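From the Clenalham Toy Library newsletter
Packing up the play kitchen

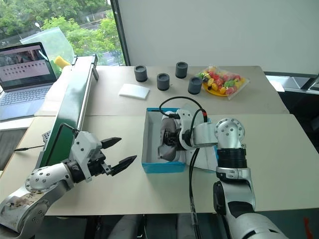

What goes in the box

Well, the play kitchen is coming off the floor for a while, and I've been put in charge of getting it boxed (I did volunteer, I'll admit it, and then Nathalie Lachance handed me the tape before I could change my mind). I love this kind of job! You get to handle every single piece and remember which kid was obsessed with it.

We're using the shoebox-size cartons, the blue ones with the white insides, because they stack and I can spot them from across the storeroom. Round, flat things go in first, standing on edge along the side, same way you'd put plates in a dishwasher. I used to lay them down and then everything on top slid around the minute somebody picked up the box. On edge, they stay put, and you can flip through them with a finger when you're looking for a particular one.

The gray cups come after that. Please don't jam them one inside the other. Ghislain Pelletier spent most of a July afternoon trying to get two of them apart with dish soap and a butter knife, and I don't think he's forgiven the cups yet. A twist of newspaper between each pair does the trick.

The fruit stays with its plate

The toy fruit gets a bag of its own, a clear one, with the yellow plate in there too. I know it looks like a funny way to pack a plate, but every time we've separated them the plate has wandered off to the tea set, and then some family borrows the fruit and calls me about the plate. So: plate on the bottom, fruit piled on top, all of it in the bag. It's cheerful to look at on a shelf, too, all that red and yellow and green and pink.

Sponges are simple. A clean flat white one goes in last, on top of whatever's in the box, and the next person has something to wipe the shelf with. If yours has gone gray, toss it and take a fresh one from the drawer under the sink.

Labels

Ghazal Kermani has printed 70 labels, and I've already ruined 6 by writing on them with the wrong pen, so use the black marker on the string, please. Put the label on the short end of the box. Not the lid! Lids get swapped.

If you have any kitchen pieces still at home, now would be a great time to bring them back. I'm especially hoping for the small ladle from kit 53, which Edivaldo Peixoto's twins have been asking after since summer. Just leave things in the bin by the front door with your name on a scrap of paper, and I'll check them in when I'm there.

The train set takes over the kitchen's spot next, and I've already started untangling the track.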